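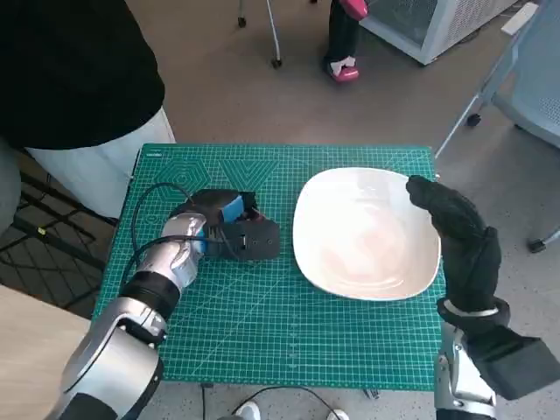
Une assiette carrée, c'est une assiette ronde qui a voulu faire carrière, nous écrit une lectrice, et elle demande combien de temps nous comptons encore défendre la cause. Réponse : au moins jusqu'au bas de cette page. Elle ajoute que la sienne a fini sous un pot de basilic, où elle donne toute satisfaction. Nous en prenons note, avec une pensée pour le basilic.

# L'assiette carrée et son tapis vert

*Galerie mise à jour le 5 avril 2026*

**Assiette creuse, blanche, sur tapis de découpe.** Céramique brillante, coins arrondis, un creux peu profond au milieu. Le quadrillage du tapis est blanc et fin, avec des règles le long des bords et des hexagones à peine marqués pour ceux que le carré n'aurait pas suffi à contrarier.

*Les reflets rosés sont offerts par la maison. L'émail blanc brillant ramasse toutes les couleurs de la pièce et ne rend rien.*

## Sur la forme

L'assiette carrée est arrivée chez nous par le magasin Sesell, rayon fins de série, 3 euros pièce. À ce prix-là on ne discute pas géométrie. On discute au retour, devant le placard, quand la pile des rondes refuse de faire de la place et que les carrées, posées à côté, dépassent juste assez pour empêcher la porte de fermer.

Il faut lui reconnaître des qualités. Elle se range très bien avec d'autres assiettes carrées, qualité qu'elle partage avec à peu près tout ce qui existe. Le creux retient une sauce, une petite salade, des vis. Les coins arrondis la sauvent du pire : nous avons eu, il y a longtemps, un modèle à angles vifs du nom de Brutora, qui portait bien son nom et qui a perdu ses quatre coins l'un après l'autre, tous contre le même robinet. On l'a gardé un moment parce qu'il devenait rond.

La soupe, en revanche, non. Elle se boit mal par un côté droit, et par le coin c'est pire, quoi qu'en disent les gens qui viennent d'en acheter un service complet. Pour le gâteau d'anniversaire, on y met une part ronde-triangulaire sur un fond carré et tout le monde finit par parler de géométrie à table.

## Sur le tapis

Le tapis de découpe autocicatrisant est un bel objet auquel on demande trop. Le nôtre, acheté pour couper du papier, a connu dans l'ordre le tissu, le cuir, une pizza et un puzzle. Il cicatrise, c'est écrit dessus l'emballage ; il a surtout de la mémoire. La pizza, notamment, ne lui est jamais tout à fait sortie de l'esprit.

Sous une assiette, il rend un service modeste et réel : la vaisselle glisse moins, tinte moins, et l'on peut poser droit sans réfléchir. C'est d'ailleurs le seul set de table qui permette de prouver à un convive que son couvert est de travers. Nous ne l'avons fait qu'une fois.

Quelques usages à éviter, appris chez nous :

- le plat sortant du four (le tapis gondole et ne revient pas sur sa décision) ;
- le lave-vaisselle, même programme délicat ;
- le rangement roulé, debout derrière une porte ;
- la betterave.

Il se garde à plat, à l'ombre, sous quelque chose de lourd. Un annuaire faisait très bien l'affaire à l'époque des annuaires. Nous utilisons le catalogue Sartori, 400 pages de luminaires que personne n'a commandé et qui revient tous les ans en avril.

## Sur la table

Une petite table suffit, à condition d'accepter que le tapis en prenne l'essentiel. Le blanc ressort nettement sur le vert, ce que les nappes à fleurs n'ont jamais su faire pour lui. Sur du bois clair, la même assiette a l'air d'attendre un plat de restaurant à la portion prudente ; sur le tapis, elle a l'air d'attendre qu'on la mesure.

Nous avons essayé. Le côté tombe entre deux traits, évidemment.

## Vos messages

On nous demande si la série Grerkska, notre autre faiblesse, existe aussi en creux. Elle existe en plat, en très plat et en dessous de verre. Le creux était annoncé pour le printemps, sans préciser lequel.

Un correspondant possède 9 assiettes carrées et cherche la dixième. Nous en avons 4 et cherchons un placard. Un échange est à l'étude, mais il se trouve que les siennes sont bleues et qu'il y tient.

Autre question, plus technique : comment enlever les traits gris que laissent les couverts sur l'émail blanc ? Pâte de bicarbonate, chiffon doux, un peu de patience, et rincer longuement. L'éponge qui gratte ôte aussi les traits, avec le brillant, et l'on obtient une assiette mate que l'on peut toujours présenter comme un choix.

Pour la lectrice au basilic : le pot sera mieux sur une soucoupe carrée assortie. Sesell en avait encore au fond du magasin, derrière les bougies.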